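手持ちグリッパー作業 安全・品質点検表(布もの課題用)
コメント記入済み版

対象:Deltby社内ルール「手持ちグリッパーによる動作収録」第8版
拠点:Osthorpe 寝室ブース
点検者:Zsófia Pap
立会い:Hajnalka Kozma
時期:12月の定期点検

判定の書き方
適=そのまま続けてよい
要=続けてよいが、次の点検までに直す
否=直すまでグリッパーを握らない
判定欄に「たぶん適」と書く人が絶えません。そのような判定はありません。前回は「適(気持ち的に)」というのもありましたが、要に読み替えて処理しました。

A 始める前の書類と人

A-1 作業者が現行版のルールを読み、署名している
判定:適
コメント:署名は全員分そろっている。読んだかどうかは署名からは分からないので、開始前に「布が指先に噛んだら最初に何をするか」と口頭で聞いた。正解は「トリガーを戻す」。「引っぱる」と答えた人には、もう一度読んでもらった。

A-2 作業者以外の人が立ち入る範囲を決めてある
判定:要
コメント:決めてはある。ただし、書いてあるのは入口の外からは読めない場所である。入ってから読む立入禁止の表示は、立ち入りを確認する役にしか立たない。入口の外側、目の高さに貼り直すこと。

A-3 収録に人の顔や声が入る可能性について、同じ部屋と隣室の人に知らせている
判定:要
コメント:同じ部屋の人には伝わっている。隣室の人には「何かやっている」程度にしか伝わっていない。何かやっているのは音で分かるそうだ。開始時刻と終了時刻を書いた紙を渡すこと。戸を開けたまま作業する場合は、事前の同意が要る。

B グリッパー本体

B-1 樹脂フレームにひび、白化、欠けがない
判定:適
コメント:左右とも、明るいところで腕の付け根を重点的に見た。ひびは付け根から始まる。見つけたら接着剤で直さず交換すること。接着剤で直した個体は前回の点検で3か所が盛り上がっており、補修というより彫刻だった。

B-2 締結部に緩みがない
判定:適
コメント:手で回して動かないことを確認。「先週締めた」は確認に数えない。

B-3 トリガーを離すと指先が引っかからずに戻る
判定:適
コメント:左右それぞれ、全開と全閉を繰り返して確認した。戻りが渋いときは繊維くずを疑う。布ものの課題では必ずたまる。ピンセットは備品箱にあるはずだが、備品箱の中を探すにもピンセットが欲しくなる状態だった。整理はE-4へ。

B-4 指先に鋭い縁、めくれた部品、はみ出した粘着材がない
判定:適
コメント:指の腹でなぞって確認する。薄手の布に引っかけて試す人がいるが、布は検査器具ではない。Hajnalkaによれば、この方法で見つかった不良より、この方法で傷んだシャツのほうが多い。

B-5 表示灯の意味を作業者が言える
判定:要
コメント:緑の意味は全員が言えた。緑以外になったときの意味を聞くと、答えが人数分に分かれた。意味の一覧を備品箱のふたの内側に貼ること。「とりあえず再起動」は意味ではなく感想である。

C 作業面とその周り

C-1 作業者が楽な姿勢で作業面の奥まで届く
判定:要
コメント:マットレスの上での作業は、台の上での作業より腰に来る。ルールには「適切な高さで」とあるが、寝具の高さは寝る人のために決まっていて、我々の腰は考慮されていない。奥の布を扱うときは片膝をつくか、布のほうを手前に寄せる。つま先立ちで腕を伸ばすのは禁止。若い人ほどやる。 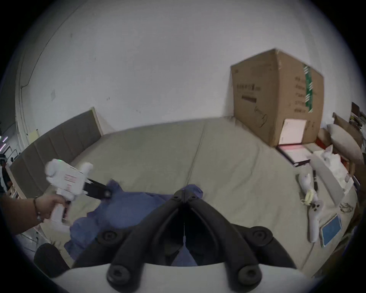

C-2 手首と前腕に、機構へ巻き込まれうるものを着けていない
判定:否(その場で是正)
コメント:ルールの文面は「装身具は外すこと」の一行だけで、例外はない。腕時計は装身具ではない、お守りは装身具ではない、といった哲学的な議論を毎回いただくが、この表では手首に巻いてあるものはすべて装身具とみなす。外したものを置く小皿を入口の脇に用意した。置き忘れる人が出るだろうから、終了時の確認項目をF-3に加えた。

C-3 ケーブルが腕の動く範囲と布の動く範囲にかかっていない
判定:要
コメント:腕の範囲はみんな気にするが、布の範囲は忘れる。広げた布は思ったより遠くまで行き、帰りにケーブルを連れてくる。使わないケーブルは束ねて作業面から降ろすこと。絡まったまま脇へ押しやるのは移動であって、整理ではない。

C-4 使っていないコントローラー、端末、筆記具が作業面に出ていない
判定:要
コメント:使わない機器をマットレスに置くと、体重をかけた瞬間に中央へ転がってくる。ペンは特に悪い。キャップのないペンはシーツに記録を残すし、その記録は提出データに含まれない。専用のトレーを作業面の外に置くこと。

C-5 作業面上の箱や大きな物は安定していて、倒れても手に当たらない
判定:要
コメント:課題の背景として物を置くことは認められている。生活感のある背景のほうが良いデータになる、というのが企画側の説明だった。そのとおりだと思うが、生活感と転倒のおそれは別々に管理できる。背の高い箱は壁に寄せ、側面を軽く押して確かめる。押してみて「倒れそうで面白い」と思ったら降ろす。中身が空の箱ほど派手に動く。

C-6 床に足を取られるものがない
判定:要
コメント:クッション類は、踏むと滑るもの、つまずくもの、その両方のものがある。作業者の足が通る範囲から出すこと。視線が布に固定されている作業なので、足元を見る余裕はないと考えて片づける。

D 布の扱いと記録の質

D-1 開始姿勢が課題票と一致している
判定:適
コメント:「丸めた状態から」の課題は丸めて始め、「広げた状態から」の課題は広げて始める。書くのも恥ずかしい項目だが、去年の差し戻し176件のうち最も多かった理由がこれである。なお「広げた状態」に少々のしわは含まれる。アイロンを持ち込んだ方の熱意は認めるが、熱いものの持ち込みはルール第一章で禁止されている。

D-2 両手の指先が布の左右に届き、途中で握り替えずに始められる
判定:適
コメント:開始位置が遠いと、最初の動作が「体ごと移動」になる。グリッパーの軌跡としては立派に見えるが、教わる側のロボットには膝がない。

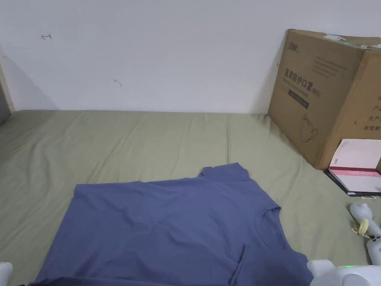

D-2の参考:シーツの上に横向きに広げたTシャツ。左右にグリッパーの白い指先。

D-3 布を引く速さが適切で、急に引いていない
判定:要
コメント:慣れてくると速くなる。速くなると雑になり、雑になるとやり直しが増え、一日の本数は減る。この順番は全拠点で共通だった。Hajnalkaの提案で、各セットの最初の2本はわざと遅くやることにした。評判は悪いが差し戻しは減っている。

D-4 失敗した回も、決められたとおりに印を付けて残している
判定:要
コメント:失敗した回を消してはいけない。つかみ損ねて持ち直した記録は、むしろ欲しい。消したくなる気持ちは理解できるので、失敗の印を付ける欄から名前の記入を外すよう、企画側に依頼した。返事はまだない。

D-5 繊維の傷み、汚れのある布を使い続けていない
判定:適
コメント:布にも引退の時期がある。首まわりが伸びたものは、折り目の位置が人によって変わるので外す。外した布は拭き掃除用の袋へ。袋から戻ってくる布があるという噂を聞いたので、袋に入れる前に裾へ切り込みを入れることにした。

E 休憩、緊急時、備品

E-1 連続作業は30分以内で、間に休憩を入れている
判定:要
コメント:記録上は守られている。ただし休憩の終わりと次の開始が毎回きっかり同じ分に記入されていて、美しすぎる。あとからまとめて書いた表はだいたい美しい。休憩はその都度、多少汚い字で書くこと。

E-2 手指のしびれ、親指の付け根の痛みを申告する先が決まっている
判定:適
コメント:申告先は拠点の当番。トリガーを引く指の疲れは、翌朝、歯磨き粉のふたを開けるときに気づくことが多い。翌朝の申告も有効とする。

E-3 中断の合図が決まっていて、全員が使える
判定:適
コメント:合図は「止め」。以前は「ストップ、いや、ちょっと待って」だったので、止まるべきか待つべきか分からなかった。試しに一度かけてもらったところ、全員が止まった。廊下を歩いていた人も止まった。声量は十分である。

E-4 備品箱の中身が一覧と一致している
判定:否
コメント:一覧にあって箱にないもの:絆創膏、予備の締結部品、六角レンチ。箱にあって一覧にないもの:飴、期限の切れた割引券、別の六角レンチ。レンチは寸法が違うので代わりにならない。飴は一覧に加えてもよい。締結部品と絆創膏がそろうまで、次のセットは開始しないこと。

F 終了時

F-1 電源を切り、指先を開いた状態で保管している
判定:適
コメント:閉じたまま置くと指先の樹脂に癖がつく。開いて置く。

F-2 バッテリーを布や紙の上で充電していない
判定:適
コメント:充電は所定の棚で行っている。寝具の上での充電は、残りが少なくても、急いでいても、「見ているから大丈夫」でも不可。見ている人はたいてい別の画面を見ている。

F-3 入口の小皿が空になっている(今回追加)
判定:未実施
コメント:次回から確認。

次回までの是正(担当)
A-2 表示の貼り直し:Kozma
A-3 隣室への案内:Kozma
B-5 表示灯の一覧:Pap
C-3、C-4 ケーブル整理とトレーの設置:当番
C-5、C-6 箱の転倒確認、足元の片づけ:当番(開始のたびに)
E-4 備品の補充:当番。完了したらPapに写しを送ること。飴の写しは不要。

C-1、D-3、D-4、E-1は習慣の問題なので担当を置かず、次回の点検で同じ質問をします。答えを暗記してくるのは構いませんが、その場合は質問の順番を変えます。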